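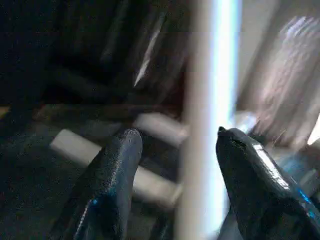 A pale upright pole, seen close up.

Poles and lights go up for Lanholm winter market

18/11/2021

Work has started on setting out the winter market in Lanholm, with the first of the upright poles for the stalls now being handled at the Bunar hall. The market will fill the main floor of the hall and the covered yard behind it, and will have more stalls than in any year so far.

There will be 70 stalls this time. Each is made from a set of poles with a cloth roof, a back sheet and a table at the front. The poles are kept in the store under the hall between markets and are brought up in batches, so that the floor does not get too full while people are still working on it.

A total of 145 poles were brought up first. They are for the two long rows that run from the front doors to the stage. The rest will follow once those rows are standing and the walkway between them has been measured. The walkway has to be wide enough for two pushchairs to pass, and the side door to the car park must be kept clear at all times.

The organisers have changed the layout after complaints last year about queues near the food stalls. Hot food will move to the covered yard, where there is more air and a separate way out on to Laing Street. Stalls selling cards, candles, knitwear and toys will stay indoors. The plant sellers, who used to be by the stage, have asked for a place nearer the doors so that customers can carry heavy pots straight out to their cars — they will have the first few pitches on the left.

Changes have also been made to the stalls themselves. Several of the old poles had become bent at the joints and were taken out of use after the summer fair in August. New ones have been bought to replace them, using money left over from that fair. They are the same length as the old ones and take the same fittings, so the two kinds can be used together. Stallholders who hang goods from the uprights are asked to use the straps provided and not to drill, screw or tape anything to the poles. Tape left a sticky mark on many of them last winter and it took a long time to clean off.

Lighting will be put in after the stalls are up. The hall lights will be turned down in the afternoons and strings of small lamps will be run along the tops of the rows. Anyone who needs a power point for a till, a fridge or a lamp of their own must say so when they confirm their booking. Requests made on the morning of the market cannot be met.

The Trornen brass band will play twice on the stage, once at midday and again in the last hour. There will be no music in the yard this year.

Entry will be free, as before, and there is no need to book. Last winter the market had 1,000 visitors over the day, and the hall was at its fullest just after lunch. People who would like a quieter visit are advised to come in the first hour, when there will be no music and the lights in the hall will be kept at their normal level.

Five pitches are still open, all of them in the covered yard. They are meant for food and drink, but other goods will be considered if the places have not been taken by the end of the month. Forms can be picked up from the hall office or the library desk in Lanholm and should be handed back at either place. The fee is the same as last year and includes the stall, one table and two chairs.

Stallholders can begin to unload from the evening before the market. Vans should come in by Laing Street and leave by the lower gate, and must be moved to the far car park once they are empty. The hall will be closed to its usual classes and clubs while the stalls are standing. The office will stay open, using the side entrance.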